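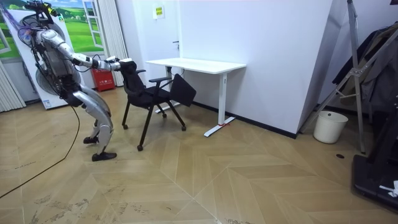 Wheeled chair, wood floor. A thread on how a book index gets made.

I finished an index on Friday and several people asked what the job involves, so this is a long one. Mute me if you have no interest in the backs of books.

The book is a history of water supply in the valley between Daltby and Estley, written by Fadwa Lamrani. It runs to 463 pages before the index. The publisher is Macedo, who do a lot of regional history and still pay for a proper index, which not every small press does.

Indexing comes last. The text has been edited, typeset and proofread by the time I see it, and the page numbers are fixed, or meant to be. Any delay earlier on comes out of my time. In this case the proofs were due in April and reached me in May.

First I read the whole thing without marking anything. Some indexers skip this and start making entries from page one. I can't work that way. If I don't know that the pumping station on page 30 is going to matter later, I index it thinly and have to go back.

Then I read it again and mark it up. I still use a pencil and paper proofs for this pass. Underline for a name, a bracket in the margin for a discussion that runs over several pages, a question mark for anything I need to look up.

The hard part is deciding what counts. A place being mentioned is no reason to index it. "She took the train to Wilholm" tells you nothing about Wilholm. "Wilholm refused to pay its share of the pipeline" does, and so it goes in.

Readers get cross about passing mentions more than about anything else. You look up a name, find a string of page numbers, turn to the first and it's a name in a list of people at a dinner. After the third one of those you stop trusting the index.

The opposite problem is a long row of page numbers with nothing to tell them apart. Once an entry has more than six or seven I break it into subheadings. So "Estley reservoir" becomes: choice of site, compensation to farmers, cracks in the dam wall, and so on.

Subheadings can go in alphabetical order or in page order. I use alphabetical nearly always. In biographies there's a case for page order because it follows the life, but it confuses people who don't know the life yet, and they're the ones looking things up. 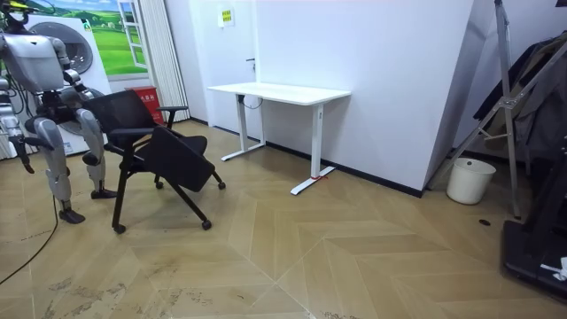 Time is what new indexers get wrong in their quotes. A dense history takes me two to three weeks, and a chatty memoir can be done in less than one. I charge by the page, with a higher rate if there are a lot of footnotes to cover. Whatever you quote, remember it is nearly all done sitting down. I get up at the end of every chapter, and I spent more on a seat than I did on software. A black office chair with a mesh back, as in the photo, is the common type and a perfectly sensible thing to look for second-hand. Try it with your elbows on a table before you hand over any money. Then put the cost in your accounts, along with the software and your society fees, and set your page rate with all of it in mind.

On software: I use a dedicated indexing program. It sorts, checks cross-references, and lets me see every entry that points to a given page. It doesn't read the book for me. I type each entry in myself, from the marked proofs.

The water book came to 1,285 entries in the first draft, counting subheadings. That was too many. The publisher had left a set number of pages at the back and my draft would have spilled over them.

So then you cut. I took out 95 of them. Minor streams went first, then a few engineers who each turn up once and do nothing that anyone would want to trace.

I don't like cutting people. Somebody's great-grandchild may pick the book up in a library and go straight to the back to see if the name is there. Where I could, I merged things instead. Three brothers who ran the same ironworks are now under the name of the firm, with the brothers in brackets.

Married names are a regular headache in local history. One woman in this book is on the water board under one surname and giving evidence at an inquiry under another, more than ten years later. The text makes it clear if you read closely. She gets one full entry, under the later name, and a "see" reference from the earlier one.

A quick note on "see" and "see also", as people mix them up. "See" sends you elsewhere because there's nothing under this heading. "See also" means there's something here and related material under another heading. If you follow a "see" and it sends you back to where you were, that's an error, and you should write to the publisher.

Place names change too. The lower end of Daltby was a separate township until it was absorbed, and the older documents quoted in the book use the old name. A reader today may only know the new one. A reader who has come from the archives may only know the old one. Both need a way in.

Then there are subjects with no agreed word. The author writes "foul water", "bad water" and "the nuisance" in different chapters, depending on which decade she's in. All of it is pollution. I made "pollution" the heading and put references in from the others. She wasn't keen, since the word isn't used in that sense until late in the period, but she agreed that people would look for it.

Authors and indexers don't always speak to each other. Often it all goes through the editor. Here the editor was Emília Polák, who put us in touch at the start and let us get on with it. I sent Fadwa a list of queries and got answers the same evening.

She also caught a mistake of mine. I had run together two men with the same name, father and son, both clerks to the same board. The dates should have warned me. I went back through every reference and split them, and that took most of a morning.
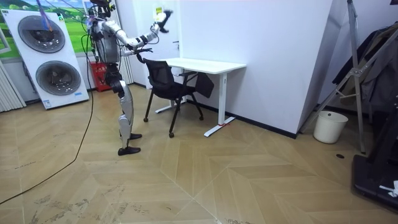

Can't the computer just make an index from the PDF?
It can make a list of where words occur, and for some jobs that's enough. It won't find the page where the reservoir is discussed for three paragraphs as "the works", and it won't leave out the page where someone merely walks past. You'd have to do the choosing afterwards, and in my experience that takes as long as starting fresh.

I was also asked whether authors should do their own. Some do it well. The usual trouble is that they know the book too thoroughly and look for things under the words they had in their own heads while writing. They also tend to be very tired of it by then.

If you are doing your own, a few things that help. Wait for final page numbers. Read one published index in your field all the way through, as if it were a chapter. Ask a friend who hasn't read the book to name things they'd expect to look up, and check that each one gets them somewhere.

Don't bother with an entry for the subject of the whole book. "Water supply" in a book on water supply would point at every page. I kept a short one with only cross-references under it, for people who go there first out of habit.

Check your page ranges too. 112-15 means the discussion carries on across those pages. 112, 113, 114, 115 means separate mentions. House styles differ on how the numbers are shortened, so ask before you begin. Changing it at the end is dull work even with software.

Last job is reading the finished index on paper, start to finish. I do it once for spelling and once for sense, then pick entries at random and look them up in the proofs. I found 2 wrong page numbers this time, both in the chapter where a map had been moved and the text had shifted along by a page. The rest of the chapter was fine, as I'd redone it when the new proofs came -- I had just missed those.

It's gone to the typesetter now, in double columns with the subheadings indented. I'll get it back to check once it's laid out, mainly for bad breaks where an entry runs over the page and needs a "continued" line.

Next is a cookery book. Those have their own rules and a lot of arguments about whether leek and potato soup goes under leek, potato or soup. (All of them, if there's room.) I'll do a separate thread on that when I've got further in.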